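Two arms and a needle at the Stastau workshop

Makers Upstairs — Interview, August

The build sits on the second floor of Stastau, a shared workshop behind a tire place, past the laser cutter and the bench with the good vise. Two surgical robot arms, bought used and in pieces. The builder doesn't want a name in this and we agreed, so: the builder.

Day job is fixing packaging machines. Nights, sutures.

"I wanted a hard job for two arms. Folding a towel is fine, everyone does towels. A stitch is small and the thread does what it wants."

The project is called Ploltorell. Where's that from? "A typo in a folder name. It stuck." The arms had no controller when they showed up, only cable-driven instruments and a box of motor boards with two dead ones. Getting both arms to hold still took 9 weeks. Getting them to hold still next to each other took longer.

We talked at the bench while it ran. Or between runs, mostly. The builder kept getting up to check a tension reading and coming back mid sentence.

"Look at the needle from the wrist camera and you get why I'm picky. From across the room it's a wire. Up close it's a curve with a point, and you have to know where the point is, not where you think it is."
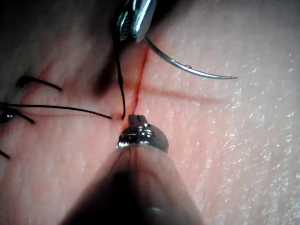 Where the time went

Not the stitching code. "Cables. Cables, cables." Each instrument runs on thin steel lines, and if one side goes slack the jaw drifts. The builder made a tensioner from printed brackets and guitar tuners. Version one cracked. Version two is still on there, with a zip tie.

The control board is a Stusent, the older one, picked because another Stastau member had a spare. "It's slow. It's fine. I run the loop at 100 hertz and I'd like more, but the jitter is what gets you and the jitter is okay now."

Calibration is the boring part and takes 30 minutes if nothing got bumped. Something usually got bumped. There's a strip of tape on the floor you're not suposed to cross while it's going.

I asked about the second arm, wheter you really need it. One arm can drive a needle, right?

"It can poke a hole. Then the edge rolls away from you and you're sewing air. You want something holding the tissue down near where you're going in. Doesn't have to grab. Just sit there, closed, and press a little."

That took a lot of tries, the pressing. Too light and it slides. Too hard and it dents the pad and the needle path is wrong by the depth of the dent. The builder has a notebook of these, 74 entries, most of them one line. A few are only a swear word.

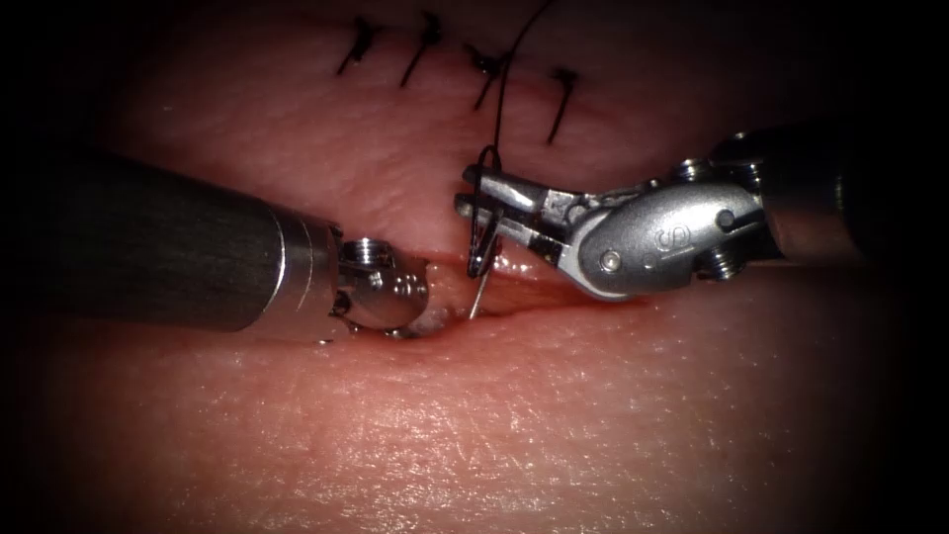
Left tip closed on the wound edge, needle on the right, four stitches above.

Stitches are interrupted, each one tied off by itself. Why not one long running stitch, less tying?

"Because when one goes bad I only lose one. I can cut it out and go again. With a running stitch you mess up at the end and the whole thing is junk." Pause, another trip to the tension reading. "Also knots are the fun part. I mean they're awful. But fun."

Thread is black. The builder tried a pale one early on and the cameras lost it constantly, and so did the builder. Black against a light surface, problem mostly gone. What's left is slack. The thread loops up close to the jaws and the software has to decide if that loop matters.

"Most of the time it doesn't. I had it stopping for every loop and we'd be here till 2 a.m. Now it stops if the loop is between the needle and the place it's going. Dumb rule, works ok."

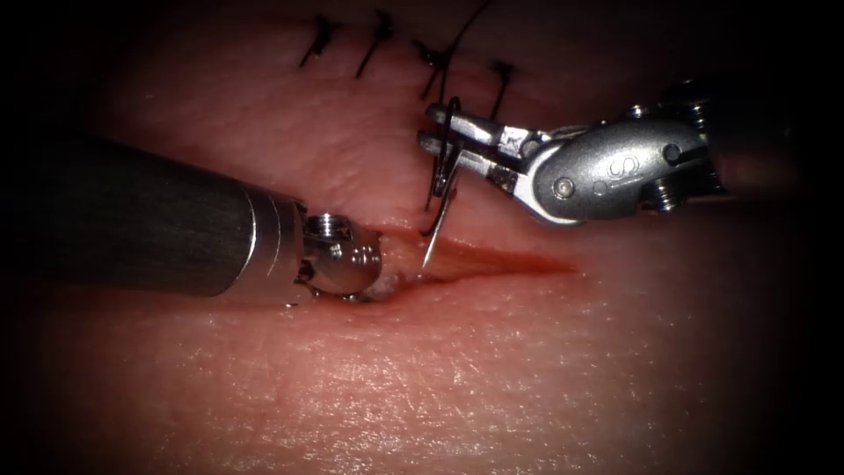 4 min read

Next is lighting. The middle of the work area is bright and the corners go black, and the builder wants a ring light mounted, low, from a shop called Paredes that sells old microscope parts. Then a rewrite of the knot routine. Then maybe a case for the boards, which are currently on a cutting board.

Any plan to take this near a real patient?

"No. God no. It's a workshop build, there's a zip tie in it."

Advice for someone starting? Buy the arms as a pair, says the builder, ask for the cable diagrams before you pay. Label both ends of everything. Keep spare needles in a tin with a magnet in the lid.

And then the tension reading again, and I got my coat.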